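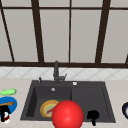

Bild: Vallico Visualisierung

Über uns

Der Fußballclub Bendwood ist ein Verein mit einer Herrenmannschaft, einer Frauenmannschaft und einer Nachwuchsabteilung. Gespielt wird auf dem Sportplatz am Uvton, einem Rasenplatz mit Flutlicht und Stehplätzen auf der Längsseite. Zum Gelände gehören außerdem ein Kunstrasenplatz, ein Kleinfeld und das Vereinsheim. Der Club hat 500 Mitglieder, davon sind 300 jünger als achtzehn Jahre.

Wer wir sind

Entstanden ist der Verein aus dem Zusammenschluss zweier Nachbarclubs, die beide keine vollständige A-Jugend mehr stellen konnten. Anfangs war nur eine Spielgemeinschaft im Nachwuchs geplant. Nach zwei Spielzeiten haben die Mitglieder beider Vereine dafür gestimmt, auch die Seniorenmannschaften zusammenzulegen. Die Vereinsfarben Grün und Weiß stammen vom einen Club, der Platz vom anderen. Der zweite Platz, auf dem früher die Reserve spielte, wurde an die Gemeinde zurückgegeben.

Die Herren spielen in der Bezirksliga, die Frauen eine Klasse höher in der Landesliga. Eine zweite Herrenmannschaft ist in der Kreisklasse gemeldet. Sie besteht zu einem großen Teil aus Spielern, die aus der eigenen Jugend kommen, und aus einigen älteren, die früher in der ersten Mannschaft standen. Wer aus beruflichen Gründen nicht dreimal in der Woche trainieren kann, ist dort ebenfalls richtig.

Sportliche Leitung

Sportlicher Leiter ist Danang Raju. Er kam als Spieler zum Verein, im defensiven Mittelfeld, und hat nach einer Knieverletzung zunächst die B-Jugend übernommen. Heute ist er für alle Mannschaften ab der C-Jugend zuständig, stellt die Trainerteams zusammen und plant die Vorbereitung. Die Trainer der Seniorenmannschaften entscheiden selbst über Aufstellung und Spielweise. Für den Nachwuchs gibt es dagegen einen gemeinsamen Ausbildungsplan, der einmal im Jahr überarbeitet wird.

Der Plan ist öffentlich und kann in der Geschäftsstelle eingesehen werden. Er regelt unter anderem, dass bis einschließlich der D-Jugend alle Kinder eines Kaders mindestens eine Halbzeit spielen und dass kein Kind vor der C-Jugend auf eine feste Position festgelegt wird. Auch die Torhüter wechseln in dieser Zeit durch. Ab der C-Jugend gibt es ein eigenes Torwarttraining, immer mittwochs vor der Einheit der Mannschaften.

Nachwuchs

In der Jugend sind alle Altersklassen besetzt, von den Bambini bis zur A-Jugend. Für Mädchen haben wir 4 eigene Teams. In den jüngsten Jahrgängen trainieren Mädchen und Jungen zusammen, danach können die Mädchen wählen, ob sie im gemischten Team bleiben oder wechseln möchten. Viele bleiben bis zur D-Jugend.

Kinder können ab 6 Jahren am regulären Training teilnehmen, Jüngere kommen zur Ballschule am Samstagvormittag. Drei Probetrainings sind kostenlos und ohne Anmeldung möglich. Mitzubringen sind Sportkleidung, Schienbeinschoner und etwas zu trinken. Fußballschuhe sind für das Probetraining nicht nötig, auf dem Kunstrasen reichen feste Turnschuhe. Stollenschuhe mit Metallstollen sind dort nicht erlaubt. 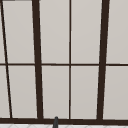 Im Juli findet jedes Jahr das Sommercamp statt. Es dauert eine Woche und steht auch Kindern offen, die nicht Mitglied sind. Die Gruppen werden nach Alter eingeteilt, Mittagessen und Getränke sind im Preis enthalten. Am letzten Nachmittag spielen die Gruppen ein Turnier auf dem Kleinfeld. Geleitet wird das Camp von Jugendtrainern des Vereins, die mindestens die C-Lizenz besitzen oder sich in der Ausbildung dafür befinden. Die Anmeldung öffnet nach den Osterferien.

Schiedsrichter

Der Verein stellt Schiedsrichter für den Kreis und den Bezirk. Lehrgangsgebühr und Erstausrüstung werden übernommen, Fahrtkosten nach den Sätzen des Verbandes abgerechnet. Neue Schiedsrichter werden in ihren ersten Spielen von einem erfahrenen Kollegen begleitet. Wer mindestens eine volle Saison pfeift, zahlt im darauffolgenden Jahr keinen Mitgliedsbeitrag.

Vereinsheim und Platz

Das Vereinsheim ist an Spieltagen ab einer Stunde vor Anpfiff geöffnet, unter der Woche während der Trainingszeiten der Senioren. Den Ausschank führt die Familie Kulkarni als Pächter. Der Nebenraum kann von Mitgliedern für private Feiern gemietet werden, allerdings nicht an Heimspieltagen der ersten Mannschaften. Termine vergibt die Geschäftsstelle.

Der Rasenplatz ist im Winter häufig gesperrt. Dann weichen die Mannschaften auf den Kunstrasen aus, und die Anstoßzeiten können sich kurzfristig verschieben. Verbindlich ist der Aushang am Platzeingang. Parkplätze gibt es hinter der Gegengerade. Bei Spielen am Sonntag bitten wir darum, die Zufahrt zum Friedhof freizuhalten.

Finanzierung

Der Spielbetrieb wird aus Mitgliedsbeiträgen, Eintrittsgeldern, Bandenwerbung und Zuschüssen der Gemeinde bezahlt. Spieler der Herren und der Frauen erhalten kein Gehalt. Fahrtkosten zu Auswärtsspielen werden für beide Abteilungen nach denselben Regeln erstattet. Den Kassenbericht legt der Vorstand auf der Mitgliederversammlung vor, eine Abschrift kann jedes Mitglied anfordern.

Kontakt

Die Geschäftsstelle befindet sich im Erdgeschoss des Vereinsheims und ist am Mittwoch von 17 bis 19 Uhr besetzt. In den Schulferien bleibt sie geschlossen. Aufnahmeanträge liegen dort aus und können auch bei den Trainern abgegeben werden. Bei Minderjährigen ist die Unterschrift einer erziehungsberechtigten Person erforderlich. Fragen zum Spielbetrieb beantwortet die sportliche Leitung, Fragen zu Beiträgen und Spielerpässen die Geschäftsstelle.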